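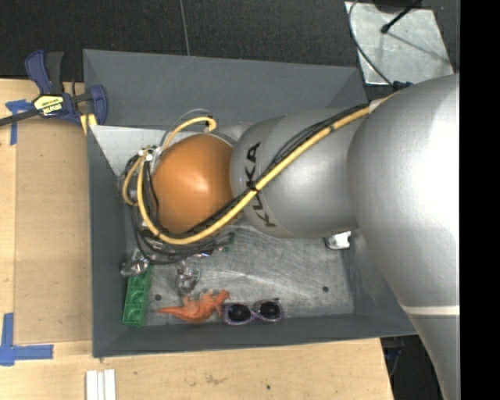

How many examples does a robot need before it can pick up something it has never met?

More than most people would guess, and the number depends on how varied the examples are. A few thousand attempts with a good mixture of objects will usually teach it more than a much longer run with the same handful.

Print this page | E-mail this to a friend

Search the site Enter keyword Go Advanced search

26th October

I had that answer over the telephone before I ever set foot in the workshop at Erham, and I must confess I wrote it down without really taking it in. It was only after most of a day sitting on a stool beside a grey tray, with a mug of tea balanced on my knee, that I began to see what sort of work was hidden behind the words "a few thousand attempts".

The woman who gave it to me runs the collection side of Grakow, which is the name she and her colleagues have given to their grasping project. She has asked me to leave her own name out of this, as she says it would look as if she did it all herself, so I shall simply call her my host. She was a generous one. She had found me the stool, and she had put aside a whole packet of ginger biscuits, and she let me ask the same thing three different ways until I understood it.

"People come in wanting to see the learning," she told me, "and the learning is a computer in a cupboard with its fan going. What we do out here is make the lessons. We put things in the tray, the arm has a go at one of them, and we keep a record of what it saw, what it tried and how it ended up. Then we do that again. I started in February and I've been doing it again ever since."

A lesson, as they use the word, is a single attempt. The arm comes in over the tray, the gripper goes down, the fingers close, and either something comes up or it doesn't. Both sorts are saved. I had rather assumed that the misses would be thrown away, and she was quite firm with me on the point.

"Oh, we want those! If you only ever show it the good ones, it thinks the whole world is easy to get hold of. It needs to have closed its fingers on nothing at all. It needs to have got a thing by the very end and felt it swing. I get a bit fond of the misses, to tell you the truth, because there are so many ways to miss and really only a few ways to get a proper hold."

The first batch, when she joined, came to 923 attempts, and she still talks about it with a sort of wince. It was made almost entirely with blocks. The system became very good at blocks, and when somebody put a toy animal in the tray it went for the middle of the back every time, as though the creature had flat sides like a brick.

That is why the tray these days has the look of a toy box. A green building brick is good practice for straight edges, she explained, and the studs on top give the fingers a different surface from the sides. An orange dinosaur lying on its side has a tail and limbs, and the arm has to choose between them and the body. Toy sunglasses are harder than you would think. Lying flat with the lenses up they offer very little to close on, and the shape is full of gaps.

"The sunglasses are my favourite," she said. "You and I would get a fingernail under them, or slide them to the side. It hasn't got a fingernail. So it has to find the bridge, or catch the rim, and from above that's a thin little target."

They now work to a plan which they call the Betancur sheet – after a street where two of the team used to share a flat, I was told, and there is nothing more scientific behind it than that. It is a long printed list saying which objects go in together, where they should lie and which way up. Before the sheet, whoever was on duty would simply drop things in, and it seems that we are all of us much tidier than we believe.

"I thought I was being random," my host said, laughing. "I was putting the dinosaur in the same corner, pretty well every time, with its feet towards me. You don't know you're doing it. Then the system learns that dinosaurs live in the corner, and you've taught it something silly without meaning to. With the sheet I do as I'm told, and I put things against the walls and in the awkward places, where I'd never have thought of leaving them."

The walls of the tray, she added, are sloped on purpose. Small things that get nudged up the side tend to come back down to where they can be reached, so she is not forever leaning in to rescue them. And the tray must stay put. If it creeps even slightly along the table in the course of a morning, the records made before lunch and after lunch no longer agree about where anything is, and she has lost work that way. She checks its place first thing and again after every break, and I noticed that she had got me doing it too by the afternoon, squinting along the edge as if I knew what I was looking for.

A good session is 60 attempts, and then she stops, has a stretch and goes through the records. This was the part that surprised me most. I had pictured the computer marking its own homework. It does make a first guess, but a person looks at every one and says whether the guess was right, and adds a word or two from an agreed list: slipped, pushed, two at once, and so on.

"Two at once is a nuisance," she said. "It comes up with a pair of things, very pleased with itself, and is that a success? We argued about it for a week. We decided it isn't, for us, as the people at Climance want one object at a time."

Climance is the small packing firm which means to use the finished system, for sorting mixed returns. They asked at the beginning for 3000 checked attempts and have since been talked up to 4000, partly because the labelling rules were changed halfway and some of the early work had to be gone over again. My host does not seem to mind. She has nearly all of them in hand, she thinks, and would like the last stretch to be made with objects the system has not met at all, kept back in a box with a lid on so that she isn't tempted.

I asked her whether it was dull. She thought about that for some time, and ate a biscuit.

"Some of it is very dull. You can't pretend otherwise, when you've put the same brick back in for the umpteenth time. But I listen to the radio, and I've got an eye for it now. I can tell as it's coming down, before the fingers shut, whether it'll get hold. I can't always say how I know. And I do think, well, that's what we're trying to give it, isn't it? That feeling, just before."

She let me set out one arrangement by myself before I left, reading from the sheet. I put the brick the wrong way round and had to do it over.

Print this page | E-mail this to a friend

Search the site Enter keyword Go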